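Dirley bench
Print | E-mail
August

The Dirley bench is a two-arm robot build in a shared workshop in Villden. Started as a home project, moved when the garage got too small. Main job — picking up toy building bricks and putting them down again, over a shallow blue tray.

Layout

Work surface is plain brown, marked off with blue painter's tape. The tape gives the builders rough zones to call out when setting a start position. It gets re-laid by hand, so lines are crooked in places and cross at odd angles.
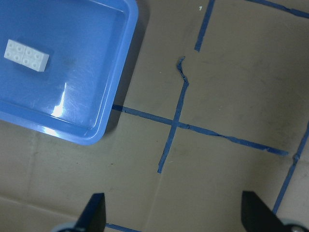 Tape was picked over paint becuase it lifts off. A worn strip is patched, not replaced, until the next full re-lay. Trays scratch fast and are kept anyway.

Arms

Two jointed arms, each bolted to a square metal plate at the far edge of the table. Both carry black two-finger grippers, cables run along the outside. Control code is called Tolten, 800 lines in the first version, and moves are saved in sets of 30. 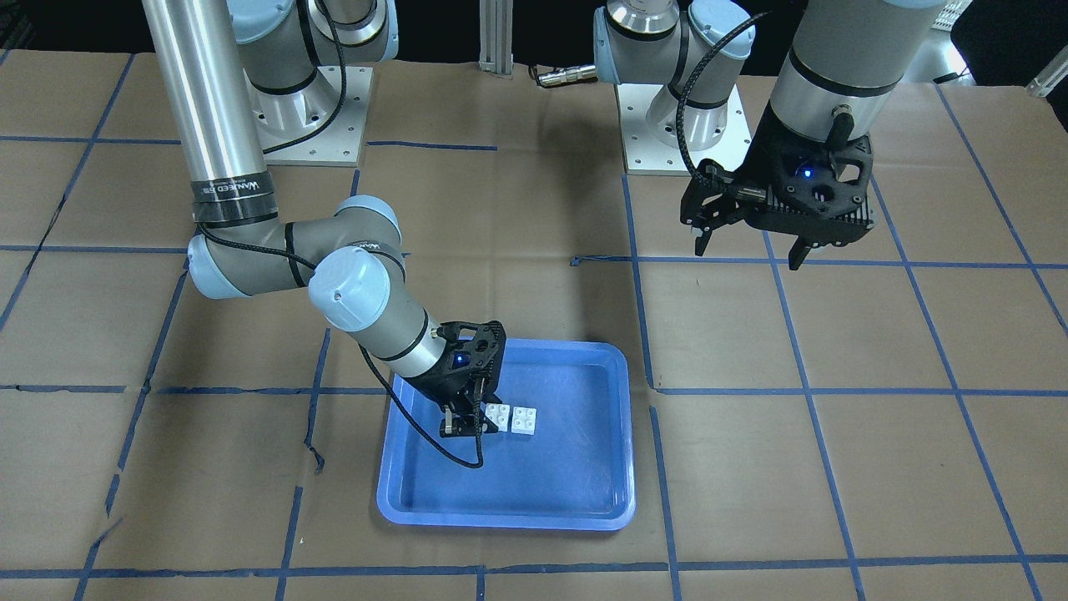
By Trilok Sachdeva
Bench notes, Villden workshop

Speed is held to 10 percent for any new move. Older sets run faster. A full session is 160 picks, logged in a plain text file — misses included. The Fuchs routine, named after the street the garage was on, handels the hand-over of turns between arms.

See also: Tolten, Fuchs routine

Print | E-mail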